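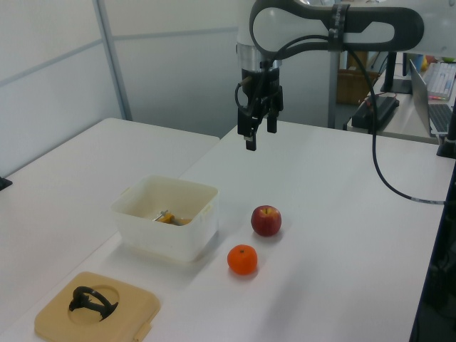 Section 6: Working Beside the Arm

Misley Packing Cell, Operator's Guide

Read this section before your first shift with the arm, even if you have already read the poster. The poster was written to fit on the poster.

6.1 What has changed at your bench

The arm now does the picking up and putting down. You still decide what goes where, and you still notice when something is bruised, upside down or plainly not an apple. Your title has not changed. Your name tag may say "Cell Attendant" if it was printed after April; both tags open the same doors.

The arm works to one pace all day. You are not expected to match it. Anyone who tells you otherwise should be referred to Tadeusz Kalinowski, who wrote the roster and has promised to defend it.

6.2 Start of shift

1. Sign the cell log. Initials will do. Drawings will not.

2. Check that the fingers of the gripper are clean. Fruit leaves a film, and the film leaves fingerprints on everything the arm handles afterward.

3. Follow the cable by eye from the upper arm to the point where it leaves the table. It should lie in an easy curve with nothing sitting on it. Coffee cups count as something.

4. Set out the container and the tray in their usual spots. Leave a hand's width between them and any loose fruit.

5. Look inside the container. Tools get left in there. Take them out unless the job sheet lists them.

6. Press Home on the Raudsepp panel and wait for the steady light. A blinking light means the arm is thinking it over. Let it.

Note: The panel clock runs on head office time. The 41 on the second line is the software version and has nothing to do with temperature, whatever the night crew told you.

6.3 Running a job

1. Choose the job on the laptop at the back desk. Read the name twice. "Sort Mixed" and "Sort Mixed OLD" are different jobs, and the second one will be deleted as soon as someone is brave enough.

2. Place the items. Mandarins go with the calyx up. Apples may face any direction they like.

3. Step back behind the floor line and press Start.

4. Stay within reach of the stop button for the first 5 cycles. After that you may turn to the paperwork, of which there is now more.

Caution: Keep your hands off the table while the arm is moving. If an item rolls, press Stop, then fetch it. The old habit of catching things in mid-air was admired under the Cladov line and is discouraged here.

Caution: Do not hang anything on the arm. This includes lanyards, tinsel and the colour-coded cloths.

6.4 If the arm stops by itself

1. Read the message on the panel. Write down the code before you clear it. "It beeped" is a hard thing to look up.

2. Remove whatever is in the way.

3. Press Home, then Resume.

4. If it stops again at the same place, call maintenance on extension 40. Please don't try a third time with more feeling.

Note: A stoppage is not counted against the attendant. It is counted against the cell, and the cell has so far taken it well.

6.5 Breaks and handover

Press Pause before you leave, even for a minute. The arm does not need a break but it does need a witness.

At handover, tell the next person which job is loaded, what was dropped, and whether the Flendier labels are running short. Then go home at the usual time – this was the part of the project everyone voted for.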